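Saturday, November 6, 2021
By the Brurken Press textbook staff

Chapter 7
Walls, Floors and Finishes

A finish is the last layer put on a surface. It takes the wear of daily use, keeps water out of the structure behind it, and sets how much light a room reflects. In this chapter you will compare tile, stone, plaster and wood, and learn how each is measured and ordered.

Tile is sold by area, but it is laid in a pattern, and the pattern affects the waste. In an offset layout, the joints in one row do not line up with those in the next. Every second row usually begins with a cut piece.

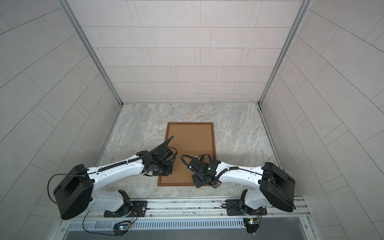 Figure 7.2 Light gray tiles in offset rows, with a gray marble-patterned floor.

Grout color also matters. Grout close to the tile color makes a wall look continuous, while a dark grout brings out each joint.

Section 3 works through an order for the Ivdale school kitchen. Before you start it, review area and perimeter in Chapter 4.

Contact Brurken Press | Copyright 2021 | Back to top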